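Raltport gear bench

Episode recordings and notes for a gear placing task, built on one arm in the Burkance shared workshop. Maintained by Horacio Tapia. The work surface is a dark mat on a white tabletop, and the parts are a white plate and small spur gears.

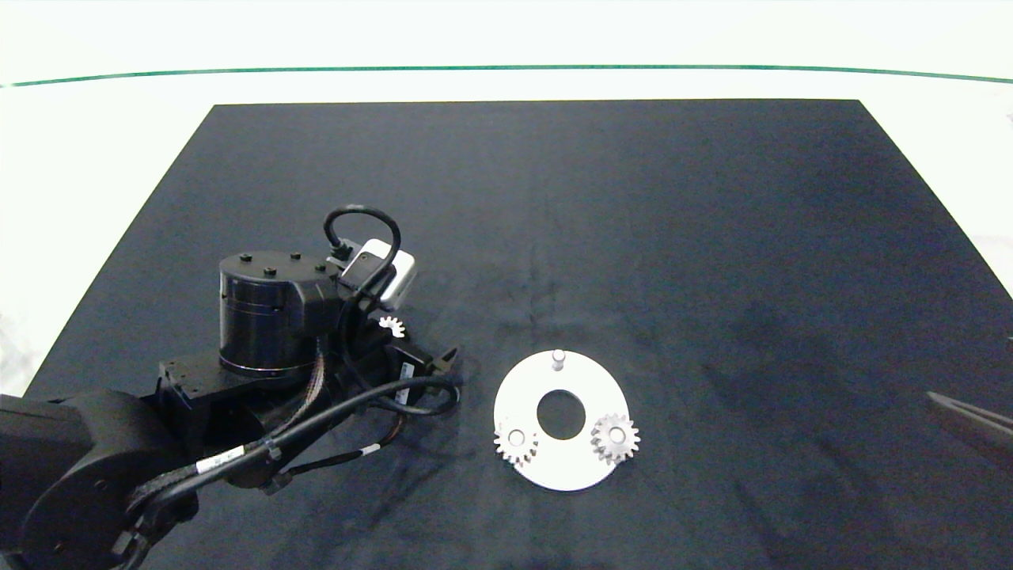
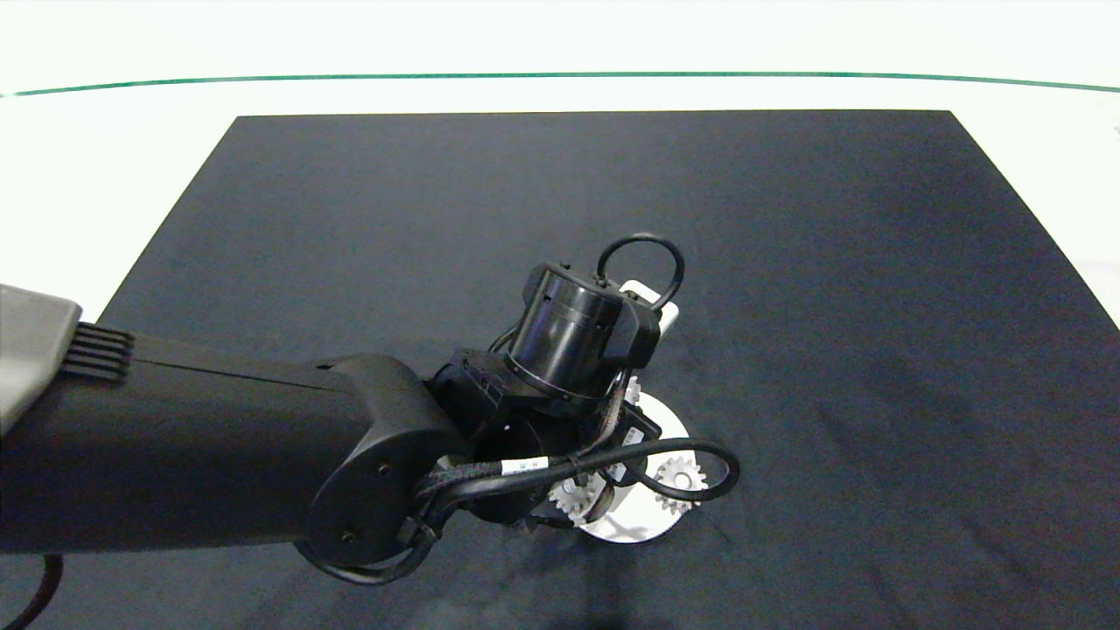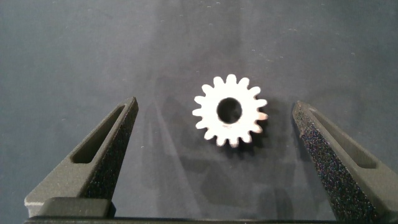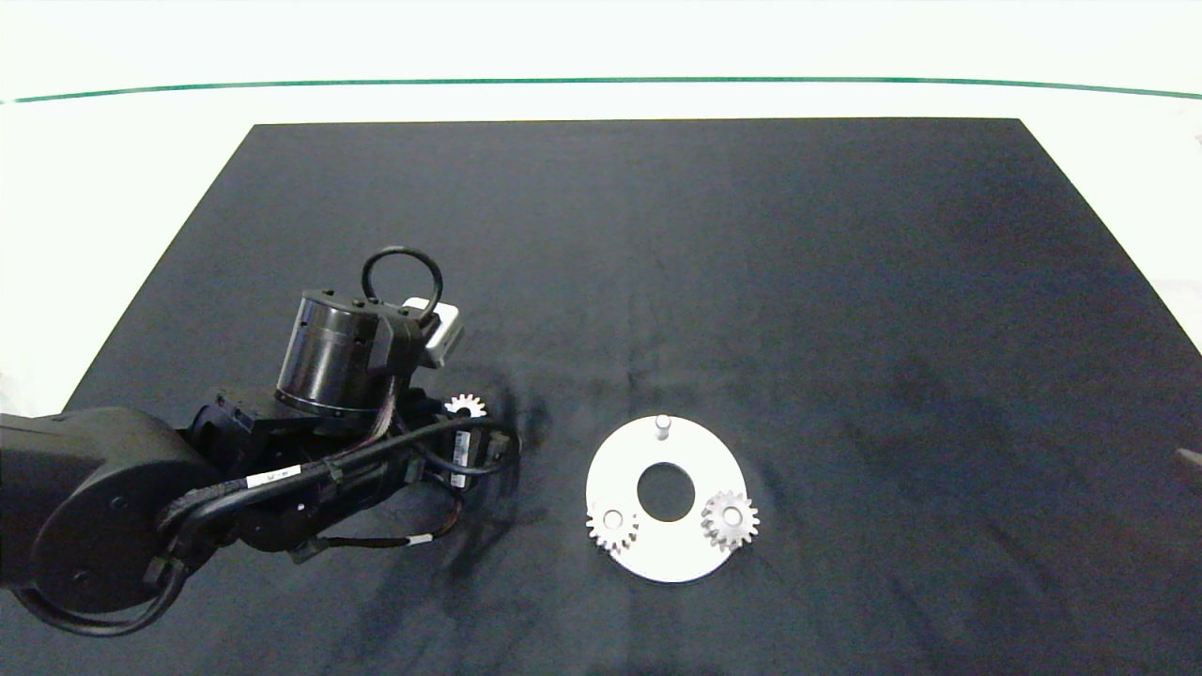
Can I train on the wrist camera alone?
You can, but expect poor results on the placing half of the task. The wrist view is good for lining up the fingers before a grasp. The head view carries most of the information about where the plate is.

Contents

episodes/ one folder per attempt, 1,294 in total
calib/ camera and arm calibration, redone in February
parts/ print files for the plate and the gears
logs/ joint positions and gripper width, CSV

Of the episodes, 116 are marked failed in index.csv. They are kept on purpose. Filter on the "ok" column if you don't want them.

Setup

Run setup.sh from the top folder, then check that both cameras come up before powering the arm. Gripper speed is capped at 38 in config.yaml (percent of maximum). Going higher knocked gears off their pegs during early tests.

Known problems

Episodes 1 to 200 use the old folder layout. Run convert_old.py on them first.
Timestamps in the Donati branch are in local time. Everything else is UTC.
The mat shifts a little between sessions, so don't hard-code plate positions.

License

Data and print files are free to use with credit. The Bustton driver is a separate download with its own terms.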